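Subject: Re: [pantry-list] small two-tier shelves, anyone using one on a table?
From: Kitari
To: pantry-list

An earlier message on this list said:

> We're short on cupboard space and I've been looking at those little
> two-level metal racks for spices. Do they stay put on a bare table, or
> slide around every time you reach for something? And is the lower level
> any use once there's stuff on top? I have 7 jars to house and a table
> that already does too many jobs.

Oh, I have been waiting for somebody to ask about these! I've been rearranging jars all month and would happily talk about it until everybody unsubscribes.

Short answer: get one. The long answer has to do with the table, because I started from the wrong end. I bought the rack first (a Skuvis, the plain black one) and then tried to find somewhere it would fit, and it spent most of October on a counter where it blocked the outlet. Moving it over to the pale table changed everything. There's room to take a jar down, open it, spoon out what you need and leave the lid lying next to it while you stir.
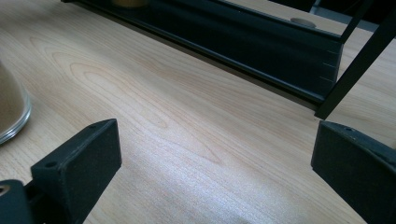 The pale tabletop, with one of the brown jars at the left.

Sliding: mine moved a little at first. I cut four squares out of an old shelf liner and put one under each foot, and it has stayed where I put it ever since. You could buy the felt pads, but I had the liner in a drawer and it works beautifully. If you do use felt, stick it on the day before and leave it alone overnight, or it creeps out sideways and you end up with a gummy ring on the wood.

The lower level is the part I love. I assumed the top would be for jars and the bottom would turn into a place where rubber bands go to live, and I've ended up doing the opposite! The jars I use every day go down low, where I can reach straight in, and the top stays clear for a cookbook or a bowl. Do measure your tallest jar with the lid ON before you order anything. I measured mine with the lid off, like a genius, and then had to redo the whole plan.
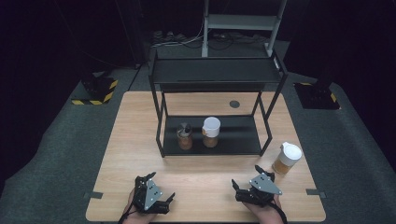
I'd also say leave a little elbow room between jars. I tried packing them tight and it looked wonderful for one evening, and then I wanted the one in the back. Now I keep the daily ones toward the left and let the overflow stand on the table to the side. Anything I haven't opened in 6 weeks goes back in the cupboard to think about its future.

On jars: clear ones every time. I used to have a set of very handsome tins from the Grindthorpe market and never once knew what was in them or how much was left. With clear jars I can do my shopping list from the doorway. The flip lids are great for anything you shake or pour, and hopeless for anything you spoon, so sort your lids before you sort your jars.

For cleaning, a barely damp cloth along the grain and then a dry one right after. Sugar and fine spices get into everything, and on light wood you'll notice every crumb, which I have decided to count as a good thing. I wipe under the jars when I refill them and that seems to be plenty.

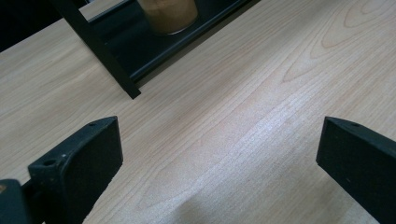 The grain, which I'm far too fond of to cover with a tablecloth.

One more thing about labels. I write the date on a bit of masking tape and stick it to the bottom. Labels on the front looked fussy to me, and I can tell my browns apart (well, almost always). The cinnamon and the ground coriander did get swapped once, and we had very interesting oatmeal. A 200 gram bag fills my small jars with a spoonful left over, so whatever doesn't fit goes straight into dinner.

If anybody has a good way to keep fine powder from clinging to the inside of the glass, please tell me. I've tried tapping, I've tried a dry pastry brush, and I'm open to anything.

Kitari
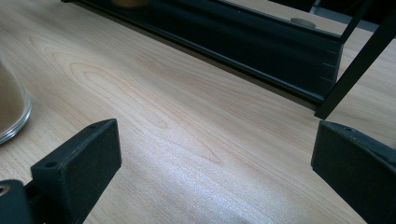

Fülöp wrote back to the list: Try a pinch of dry rice in the jar, and don't ever fill it over a steaming pot. The steam gets in while you're pouring and that's what makes the powder stick. Also, I'm stealing the shelf liner idea tonight. Mine has been skating around on felt since the day I bought it.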